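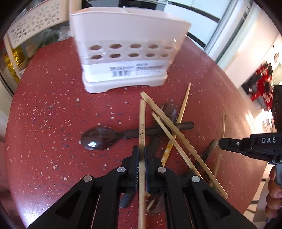

Sorting and Storage of Shared Cutlery in a Student Residence

Project report, Household Studies module, Semstead College
Submitted by Perihan Polat and Poul Laxdal
Supervisor: Hsiu-ying Ng
November

1. Purpose of the project

The module requires each pair of students to select one routine household task, to study how it is carried out and to propose an improvement which costs little or nothing. The present report concerns the storage of chopsticks and spoons in the shared kitchen at Wedell House. The residents eat at a table directly outside the kitchen door, and the cutlery had until this term been kept flat in a drawer beside the cooker.

Three complaints were recorded in the residents' book. Chopsticks were returned to the drawer damp, spoons of different sizes were mixed together, and matching pairs were difficult to find at mealtimes. The project was limited to these points. Knives and sharp utensils were excluded at the request of the supervisor.

2. Choice of holder

An upright plastic caddy was preferred to a drawer tray. The main requirements were an open top, holes in the lower part for drainage and a base wide enough to stay upright when full. The caddy also had to be light enough to be carried from the sink to the table with one hand.

A divided holder was considered the most suitable type. With a single compartment the chopsticks tend to slide between the spoon handles, and the user must lift several items to take out one. The budget allowed for the module was not fully spent - the remainder has been returned to the department.

3. Method of sorting

All items were first laid out on the table and separated by hand. The following order was agreed with the residents:

Spoons and other serving utensils are placed in the left compartment, handles down.
Chopsticks are placed in the right compartment.
One pair of chopsticks for cooking is kept with the spoons, as both are used at the stove.
Any chopstick without a partner is put aside until the end of the week.
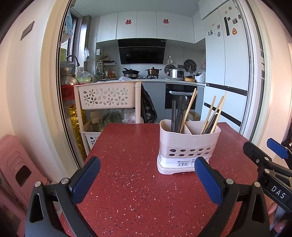

Reading time: 2 minutes (419 words)

4. Observations

The divided caddy was placed on the red speckled table, within reach of the kitchen doorway. With the utensils standing upright, the bowl of the ladle-shaped spoon remained visible above the rim and could be identified at once. The chopsticks fanned out at different angles, and this was noted as a weakness of the arrangement. A taller holder would keep them closer together, although it might be less steady.

Residents asked whether the caddy could be kept on the white cart just beyond the table. This was not adopted. The cart is in regular use for vegetables and packaged food, and Duygu Uysal, who represents the residents, wished cutlery to be kept apart from unwashed produce.

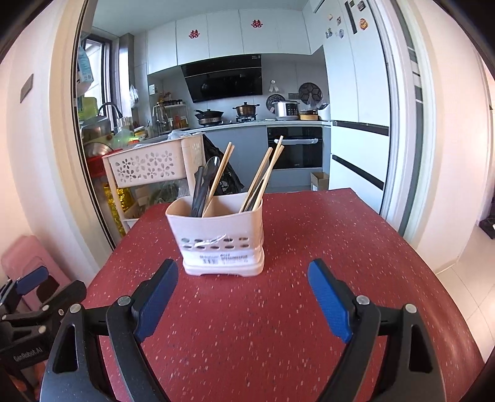 5. Recommendations

The caddy should remain on the table between meals and be emptied and rinsed once a week. Product labels should be removed before a new holder is brought into use, as paper near the drainage holes is likely to hold moisture. Should a second caddy be purchased, it should be reserved for chopsticks only.

The authors wish to thank Hüsnü Ersoy for the use of the kitchen during the sorting sessions.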